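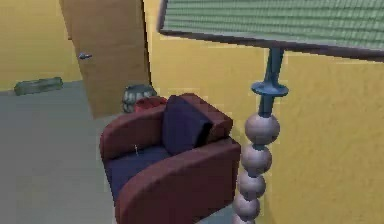 What do students in a home-robot class do all term if there is no robot in the room?

Mostly they write instructions for a simulated one, run them overnight, and read the logs in the morning to find out what it bumped into.

I had that answer from a second-year student within ten minutes of arriving at the Lollthorpe open day in November, and I spent the rest of the afternoon trying to decide how much I liked it. Lollthorpe is a two-year technical college on the edge of town, in a building that used to sell carpet. The household robotics course is its newest and gets most of the space in the brochure. "Tomorrow's helpers, built today," the brochure says. Nothing was being built on the day I went. There were desks, monitors, and a radiator that was too hot to stand near.

The course runs on a simulator called Zaidi, which makes up rooms and puts furniture in them. Students are given a room, a starting position and an errand. The errands sound easy. Go to the armchair. Find the door and say whether you can get through it. Pick up the small thing on the seat. The rooms have the colors of a children's TV set, yellow walls and gray floor, with a navy and maroon armchair parked at an angle and a floor lamp with a stem of fat pinkish beads. I asked if anyone owned a lamp like that. One student said her aunt had something close.

Narayanan Marar teaches the course. He worked in warehouse automation before this and he does not oversell, which put him at odds with most of what was printed on the wall behind him. He told me the current class has 267 rooms to work with and that the term project, which they call Condska, was run 1,644 times before the open day. I asked how many of those runs finished the errand. He said it depended on what you counted as finished, and then, to his credit, he explained what he meant. A run where the software stops beside the chair and reports success is one kind of finished. A run where it has also noticed the small white thing on the cushion is another. The poster in the hallway used the first kind.

I would have put the second kind on the poster, even if the number was worse. Parents were reading that poster.

The students work in groups of 6, and there are 6 groups. Each one gets a part of the problem to look after. I sat with the group that handles what they call "half things," meaning objects the software can only partly see. Something red sticking up past the back corner of a chair could be a pillow or a toy or the top of something taller. A ribbed gray-green thing by the door could be a basket or a plant pot. Their job is to make the program say it doesn't know and move to a better spot, and it is the best idea I came across all day. It also works poorly so far. In the demo I watched, the program changed its mind four times about a green roll by the wall and then timed out. The student running it, a quiet young man in a ski hat, said "yep" and wrote something in a notebook.

The neighboring group had a smoother demo and I trusted it less. Their software went straight to the door, announced that it was partly open, and got a round of applause from the visitors. I asked if they could turn the chair to face the other way and run it again. They could, but it would take a while to load, and there was a schedule to keep. Maybe so. I waited through the coffee break and the rerun never came.

Pavithra Thomas, who is in her second year and will graduate in the spring, was the one person who brought up the gap between these rooms and anybody's home before I did. She had spent the summer at Jurelance, a small firm that tests cleaning machines, and had seen what a real floor does to a plan. Cords, she said. Socks. Sunlight through a blind that makes stripes on the carpet. The simulated floor is flat gray all the way across and the walls have almost nothing on them. She thinks the class should spend its first month in the simulator and the rest somewhere with a rug. She has said so on the course feedback form, twice.

Marar's answer to that was money and breakage. A simulated robot can drive into a lamp all night and the lamp is fine in the morning. I accept that. I also think a student can get very good at missing a lamp that weighs nothing.

If your kid is thinking of applying, go in the afternoon, when the speeches are over and the students will talk. Ask to see a failed run. Three of the groups showed me one without fuss, and those were the groups I'd want to hire from. Ask as well when the class will get its hands on a machine. I was told "next year, we hope," by two different people, and one of them said the same thing to the family behind me.

Parking is behind the building and fills up by 1:30. The coffee was free and pretty bad.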